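Helper wanted for desk clear-outs, casual, Kurndale and nearby

Hi, I'm Thư Hầu, and I tidy desks for a living. It started as a favour for a friend and turned into Purnato, which is me, a label maker and a very full car boot. I've now got more bookings than I can get to on my own, so I'm looking for one person to come along and help from March.

The work is small rooms, mostly: bedrooms with a study desk jammed in, share house corners, the odd home office. We sort what's on the desk and the shelf over it, coil up the cables, wipe everything down and put back what the client wants within reach. Mouse beside the mat, drink bottles together, glue and bits and bobs in a row down the side – that sort of thing. You don't need to be a neat freak at home (I'm certainly not!) but you do need to be happy spending twenty minutes deciding where a charger lives.

A few things I'd love you to have: a licence, a decent back for carrying boxes of books, and good manners around other people's treasures. Plenty of our clients are collectors, and boxed figures stay in their boxes and get lifted with two hands. We never throw anything out without asking, and that includes half a packet of snacks.

Desk and shelf, the usual sort of job:
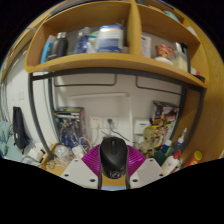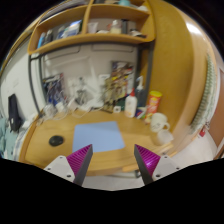 Pay is $41 an hour, cash or transfer, plus petrol if you drive. Expect two or three jobs a week, each around four hours, and I'm flexible about school pick-up. Khôi Chu does the bookings and will send you the addresses the night before. Parking can be a pain near the Đoàn flats, so allow extra time there.

To apply, drop a note into Asska Stationery, 117 Station Street, Kurndale, or pop it in the post to PO Box 2436. Tell me a bit about yourself and the messiest drawer you own – no résumé needed. I'll ring everyone back, though I'm slow when I'm on a job, so please give me a few days.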